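Workshop notebook, Turkbridge
Paper conservation and binding, November
Entry by R. Harasym, Sunday

Purpose. To continue the comparison of wheat starch pastes for relining the Lakard estate maps, and to record the condition of sheet 181 following removal of the old linen.

Paste. Two batches were prepared, using the Tkachenko starch and the remainder of the previous supply. Both were cooked in the double pan, left to stand overnight and passed through the horsehair sieve three times. The Tkachenko batch was noticeably smoother after the second pass. The older starch left small hard grains which the third pass did not fully remove, and it is recommended that what is left of it be kept for box making only.

Dilution was by eye for the first trial and by weight for the second. The weighed mixture used 400 g of cooked paste and is the one to be followed until further notice. Érica Magalhães has asked that dilutions be written on the jar as well as in this book. Two jars found in the cold cupboard carried no label and have been discarded.

Sheet 181. The linen came away in strips from the left side with little moisture. The right side was held with animal glue, applied thickly and at some later date than the original mounting, to judge by the second line of tack holes. A methyl cellulose poultice was applied in small areas and lifted with the bone folder. Progress was slow. The green wash along the river is sensitive to water and was tested again at two points, with slight transfer to the blotter at both. No poultice is to be placed within a finger's width of the green.

An old tear near the title panel had been closed from the front with stamp edging. This has been left in place pending a decision.

Breaks. Food and drink remain outside the wet room at all times, including during long poultice sessions. The table in the outer room is to be used, and wiped before anyone returns to the bench.

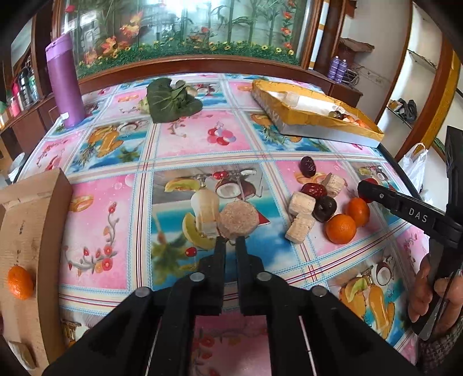 Rice cake and other snacks on the fruit-patterned tablecloth.

Lining trial. Sample strips of Skotar tissue were pasted to scrap from the same period and dried under felt. Peel results after drying:
Tkachenko, weighed: even hold, clean release when damped.
Tkachenko, by eye: even hold, slight cockling at one corner.
Older starch: uneven hold, grains visible in raking light.

The cockling is attributed to a felt that had not been fully dried before use. The felts are now on the upper rail and should be checked by hand before the next pressing.

Stock. Deionised water is low. The next order of tissue should be 900 mm wide; the narrower roll obliges us to join across the middle of the larger sheets, and the join shows.

Outstanding.
Decision on the stamp edging (É.M.).
Photograph the verso of sheet 181 before lining.
Replace the blade in the board cutter.
Ask the estate whether the index volume survives, as the pencil numbers on the verso do not agree with the printed ones.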